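Murnstead Institute of Hospitality and Facilities
Room Care and Table Service, Unit 4
Course handout: The Cleared Table

Issued 06/05/2025. Please bring this handout to the practical session. It replaces the earlier sheet on meeting room tables, which should be discarded.

## 1. Scope of the unit

This unit covers the care of plain white tables in meeting rooms, study booths, and small interview rooms. It deals with clearing, wiping, inspecting, and setting out drinking water. Dining tables are covered in Unit 7. Wood surfaces with an oil or wax finish are covered separately and must not be treated by the methods given below.

Students are expected to have completed Unit 3 (Cloths, Sprays, and Storage). Terms explained in that unit are used here without further definition.

## 2. Terms used in this handout

**Clear table.** A table from which all items left by the previous users have been removed, including items that will be put back later.

**Set table.** A table that has been cleared, wiped, inspected, and supplied with whatever the booking sheet lists.

**Fixed side.** Any side of a table that stands against a wall or panel. A table in a booth may have two or three fixed sides.

**Open side.** Any side at which a person can sit or stand.

**Standing item.** An upright item that can be tipped over during cleaning, such as a bottle, a cup, or a pen holder.

Students often confuse a clear table with a set table when filling in the room record. A table marked "clear" is understood to be unfinished. The evening team will return to it, and time is lost if the work has already been done.

## 3. White matte surfaces

A matte surface reflects light softly and does not show fingerprints as readily as a gloss surface. It does, however, hold pencil marks, ink, and the gray rubbing left by laptop feet. These marks are easy to miss from directly above. Inspection should be carried out from a low position at one of the open sides, with the eyes a little above the level of the tabletop.

The following points apply to all white matte tables:

- Use a damp microfiber cloth, folded in quarters. Turn to a clean face after each pass.
- Apply spray to the cloth. Do not apply it to the table.
- Do not use scouring pads, powder, or melamine sponges. They leave shiny patches that cannot be reversed.
- Work in straight, overlapping strokes from the fixed side toward the open side.
- Dry with a second cloth before anything is set down.

Tyagi surface spray is stocked for this purpose in the supply closet on each floor. It is ready to use and must not be diluted. If the spray is out of stock, plain warm water is acceptable for routine cleaning, and the shortage should be entered on the supply sheet.

### Ink and marker

Ballpoint ink should be treated as soon as it is found. Hold a damp cloth over the mark for a short time, lift, and repeat. Rubbing spreads the ink. Dry-erase marker will usually lift with a dry cloth if it is tried before any liquid is used. Permanent marker is to be reported and left alone. Students are not authorized to use solvents.

## 4. Edges, corners, and joints

Rounded corners are wiped in a single curved stroke that continues along the underside of the edge. The underside is where most residue is found, particularly near seats.

Where a table meets a wall panel, crumbs and dust collect along the line of contact. Wrap one layer of cloth around a flat plastic card and draw it along the joint in one direction. A dry pass comes first; a damp pass follows only if needed. Wetting the dust first turns it into a paste that is harder to remove.

Vertical seams between wall panels should be dusted downward to the tabletop before the table is wiped. Where a side panel meets the back wall, the inside corner is treated in the same way. Students who wipe the table first will have to wipe it again.

Pale gray panels may be cleaned with the same cloth and spray as the table. A fresh cloth is required for each booth.

## 5. Order of work

1. Read the booking sheet and note when the next users are due.
2. Remove all standing items to the cart.
3. Remove flat items, such as papers, mats, and cables.
4. Dust panels and seams.
5. Clean the joint between table and panel.
6. Wipe the tabletop, corners, and underside of the edge.
7. Dry.
8. Inspect from a low position.
9. Set out the items listed on the booking sheet.
10. Sign the room record.

Steps 2 and 3 are not to be combined. Most spills recorded in this building came from a cable or a sheet of paper being pulled from under a bottle. Move the bottle first, even when it is capped.

## 6. Items left behind

Sealed drinks may be returned to stock only if the seal can be checked and is unbroken. Any bottle whose seal is broken or in doubt is emptied into the sink and placed in recycling, with the cap replaced. The amount of water remaining in a bottle is not evidence that it is unopened.

Personal items are placed in a Nundamus lost property bag with the room number and the time. Papers are treated as personal items, whatever condition they are in. Reusable flasks are bagged unopened.

## 7. Setting out water

Water is set out as follows unless the booking sheet says otherwise:

- One bottle per seat, upright, with the cap fully closed.
- The label faces the seat.
- The bottle stands toward the right-hand side of the place, well in from the open edge, so that the middle of the table stays free for papers or a laptop.
- Bottles are not placed on cables, socket covers, or the join between two tables. 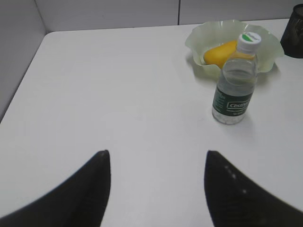

Brands may vary with supply, and no brand is to be preferred or requested. Within one room, however, all bottles should match. If stock does not allow this, use the same bottle along each side of the table.

Bottles taken from a refrigerator will collect moisture and leave rings. Dry each bottle with a clean cloth and place it on a coaster. Coasters are not needed for bottles kept at room temperature. Glass carafes are used in the Milik Room only and are washed by the kitchen.

The label should be checked for tears and the cap for cracks. A scuffed label is acceptable. A bottle with a bulging or dented body is not.

## 8. Inspection standard

A set table passes inspection when:

- no mark is visible from a low position at any open side;
- the joint at each fixed side is free of dust when a white cloth is drawn along it;
- the underside of the edge is dry and free of residue;
- every standing item is upright and stable;
- nothing is present that does not appear on the booking sheet.

The final point is the one most often failed. Cloths, spray bottles, and the plastic card are to be returned to the cart before the record is signed.

## 9. Practical session

The session is held in the training booths on the lower floor and lasts 29 minutes per student, including inspection. Each student will prepare one booth from the condition in which it is found. Booths are not made up in advance to a common standard, and students should expect differences among them. The grading takes this into account.

Students should arrive with two clean microfiber cloths and a flat plastic card. Spray, bags, and bottled water are provided. Closed shoes are required. Rings and bracelets should be removed before work begins, as they can scratch a matte surface.

The practical counts for 25 percent of the unit grade. A student who does not meet the standard may repeat the session once, in the final week of May.

## 10. Written assignment

Submit a written account of 400 words on one table in the building that you have cleaned during the unit. Your account should state:

- which sides were fixed and which were open;
- the condition of the surface before cleaning;
- the order in which you worked, with reasons for any departure from Section 5;
- any item left behind and what was done with it.

Sketches are welcome and do not count toward the length. Accounts are to be handed in at the unit office, with the student number written on every page.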